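Vundis is looking for a part-time pattern and surface design assistant, plus people for the September listening panel. Two separate things, same page, sorry. Read down to the one you want.

**Posted 11th June. Open til filled.**

## Who we are

Small studio on the second floor of the old Drimgate building. We draw repeat patterns for wallpaper, lining paper, shelf paper, book cloth, that kind of thing. Mostly leaves and stems lately, clients can't get enough leaves. Some stripes. One very long job of teapots which is finally done.

We sell under our own name and also draw for Vandenberghe, who print the heavy papers. If you've papered a hallway in the last few years and the paper was hard to hang, could've been one of ours. We're working on that.

## Job 1: Pattern assistant (part-time)

Three mornings a week to start, more in the fall if it goes well. Mornings because the light in the drawing room is good then and bad after lunch.

What you'd be doing:

- cleaning up scanned ink drawings, taking out dust and stray hairs, leaving the rough edges that are supposed to be rough
- building repeats: straight, half-drop, sometimes a brick repeat
- checking where a motif lands on a corner or a cut edge, and telling us before the client does
- colorways. Lots of colorways
- cutting and labeling samples, packing them, walking them to the post office
- answering the phone when it rings, which isn't often
- keeping the sample drawers in order (they are not in order now)

What we'd like you to have:

- a steady hand and patience with small paper pieces
- some drawing. Doesn't have to be plants
- you know what a repeat is and can make one that doesn't show its seam
- OK with a ruler, OK with a blade
- any image editor, we don't care which one
- can tell a warm black from a cool black, or is willing to learn

Degree not needed. Shop work, sign painting, quilting, tattoo flash, set painting, all of that counts and we'd love to see it.

Pay is hourly, paid every two weeks, and we'll give you the exact rate in the first email back so you don't have to come all the way in to find out. Travel inside the city is covered if we send you somewhere. Unpaid trial days — no, we don't do those. If we ask you to draw something for us as a test, we pay for it.

### Big leaf or small leaf

You'll get asked this at the interview so might as well have it now. White leaves on a dark ground are the bulk of our orders this year and there's a running argument about scale. A large motif looks great on a wide wall and then you hit a corner and lose half of it. Small motifs are forgiving but from across the room they go to gray mush. Stems are the other headache. Run them straight up and every wall that's a bit off plumb shows it. Run them on the slant and the hanger calls you names.

Have an opinion. Doesn't need to match ours.

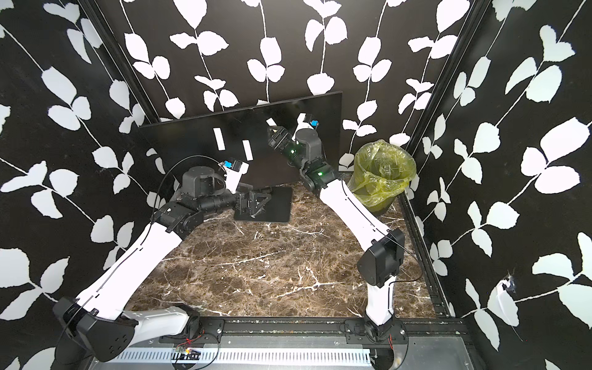 Large white leaves on a dark ground, thin stems.

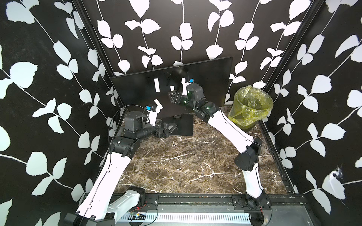 Benedicta Akpalu wrote back when we passed the draft of this ad around, and her note is going in whole: I'd say big leaf every time but put in the ad that the assistant has to do the corner drawings too. Last year they got left to the end and the client in the stairwell job had a stem stop dead at the door trim. Also please say it's okay to be slow. I was slow for my whole first year and the repeats were better for it.

So, corner drawings are part of the job. Adding it here and not in the list above, no time to redo the list. A corner drawing is a flat plan of two walls meeting, with the repeat drawn across both, so the hanger can see which leaf gets folded and which gets trimmed. We do one for every dark-ground order. Takes a morning if the room is simple. Stairwells take longer, sloped ceilings take forever.

And yes, slow is okay. Sloppy isn't.

### How to apply

Send us:

- a short note, few lines, who you are and which mornings you can't do
- up to 8 pages of work, in one file. Not a link to a folder with a hundred things in it
- one repeat tile, any subject, plus the same tile laid out so we can see how it joins
- name of one person who's worked with you and doesn't mind a call

No cover letter in the formal sense. No photo of yourself please.

You can also drop paper work at the Drimgate front desk in an envelope marked PATTERN. We'll mail it back if you put your address in. Don't leave originals you'd cry over.

We read everything. Replies go out within two weeks, including the no's. If you haven't heard by then write again, it's probably in the junk folder.

Interviews are an hour. Bring a pencil. We'll give you a leaf drawing and ask where you'd put the next one, then talk about it. No trick in it.

## Job 2: Call for participants, the Stulum panel

This one's not a job, it's a paid afternoon. Stulum is our long project on how people live with patterned walls — what they stop seeing after a month, what starts to bug them, what they end up hanging a picture over. In September we're running two group sessions and need people to come and talk.

Looking for adults who:

- live with patterned wallpaper in at least one room, any age, any condition, theirs or a landlord's choice
- have had it up long enough to be sick of it or not
- can come in person, both sessions if possible, one is fine

More than 59 people filled in the form for the spring round and we couldn't take everyone. If you were one of those, you go to the top of the list this time, just say so when you write.

What happens: you sit in a group with coffee, look at printed samples pinned on the wall, and say what you think. Someone takes notes by hand. Then you pick the paper you'd least like to wake up to and tell us why. That last part is always the most usefull bit.

You don't need to know anything about design. It helps if you don't, a little. Renters very welcome, we hear too much from people who got to choose.

We'd also like, if you can manage it, a snapshot of the room you'll be talking about. Don't tidy. It stays with the project notes, we don't put it online or use it to sell anything.

Participants get a flat fee at the end of the afternoon plus bus fare. Kids can come along, there's a table with offcuts and glue at the back of the room.

The Drimgate building has an elevator but it's slow and the button on two sticks, press hard. Step-free from the side street, not from the front. If you need large print or a seat near the door, or strong smells are a problem (ink, paste), say so when you write and we'll set up the room for it.

### To sign up for the panel

Write with the subject line STULUM and tell us:

1. which room
2. how long the paper's been up
3. did you pick it
4. afternoons you can do in September

That's all we need. One or two lines for each is plenty.

## Small print, both things

You can apply for the job and the panel both. Being on the panel doesn't help or hurt you for the job.

We don't take agency calls. Students are fine if the mornings really do work with your classes, please check first, we've had that go wrong.

Work you send in stays yours. We don't keep copies of tiles from people we don't hire, and if we ever want to buy one we'll ask and pay for it seperately from any job.

Questions go to the studio, attention Benedicta for the job, attention Stulum for the panel. Phone is better than email before noon.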